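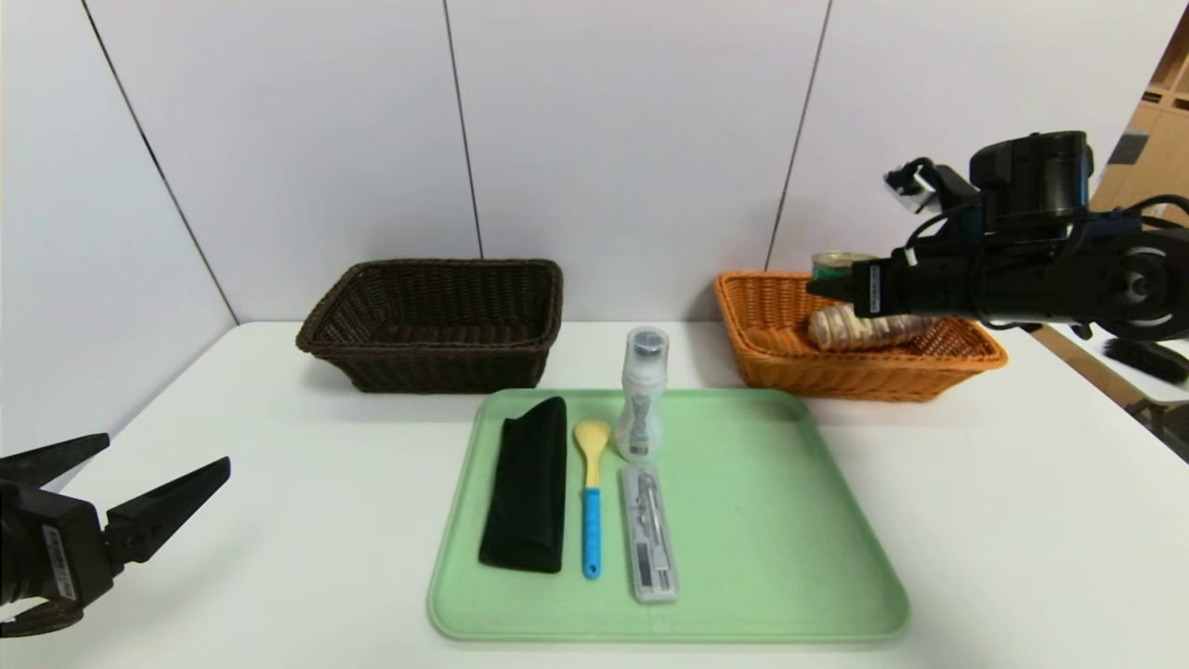 Head view, tray sort, both arms over the table.

wulby_13
Teleoperating this with leader arms. 300 demos so far, and grasps on the spoon are still poor. Would you guide the arm by hand instead?

Iqra Marwat
No. Your hands end up in the camera views. Slow down near the tray and keep the 200 cleanest.

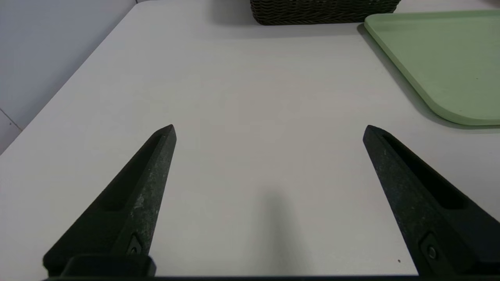 Wrist view, fingers open.

draseck
Disagree – by hand you feel contact with the rim. I'd redo the spoon that way.

wulby_13
Will try 13 by hand and compare.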